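Storing Shoes, Soles and Insoles in a Workroom

Most shoe clutter comes from the loose parts. Pairs in use find their way to the door on their own, but spare insoles, half-finished repairs and out-of-season pairs end up in a pile, and a pile of dark shoes is hard to sort through. The tips below are for a spare room, basement or small workshop where shoes get kept and sometimes mended.

Start with the floor

Clear the floor before you buy anything. Shoes left directly on carpet pick up lint, and the carpet under them never gets vacuumed. If a carton has to stay on the floor for now, push it back against the wall so you can still get past with the vacuum.

A cardboard box makes a decent stand for a light bin. Use one that is full, or turn an empty one upside down so the solid side faces up. Don't put anything heavy on it, and replace it when the corners go soft.

Use a shelf for flat things

Insoles and soles should lie flat. Stacked on edge or stuffed into a drawer they take a curve, and a curved insole never sits right in the shoe again. One open shelf is enough for most homes. Lay them out side by side with the toes pointing the same way, and write the size on the underside in silver marker. For freshly glued soles, follow the time on the tube, then give them another 30 minutes before you move them.

A bright shelf helps when most of what you own is black. Dark parts disappear on a dark shelf, especially in the evening. If yours is dark, a sheet of light paper does the same job.

Stand shoes upright in a bin

A plastic bin you can partly see through works better than a solid one. Stand the shoes up in a row and slide a piece of cardboard between each. The dividers stop the uppers from rubbing and keep the row standing when you take one out. 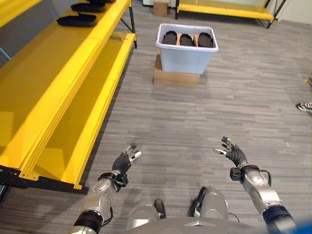 Vichien Phuthong wrote in to say that cardboard dividers are fine in a dry house but went limp within 2 months in a garage in May, and that strips cut from an old plastic folder have held up better. The same note suggested leaving the lid off for the first day after shoes have been worn.

Both points are good ones. Cardboard takes up moisture, so check it by hand now and then and swap it when it bends too easily. To cut new dividers, measure the inside width of the bin and take off a quarter inch. Cut them a little shorter than the bin so the lid still closes. The flaps from one medium carton will usually make a full set.

Label the edge

Put labels on the front edge of the shelf, near a corner, where you can read them without bending down. A small tag in a strong color is easier to find than a white one. Masking tape leaves residue on painted shelves if it stays on through a summer, so tie a tag on if you can.

Once a season

Take everything off the shelf on a Sunday morning and wipe it down. Throw out cracked insoles and single ones with no mate. Brush the grit out of the bottom of the bin, and put the pairs you will wear next at the front.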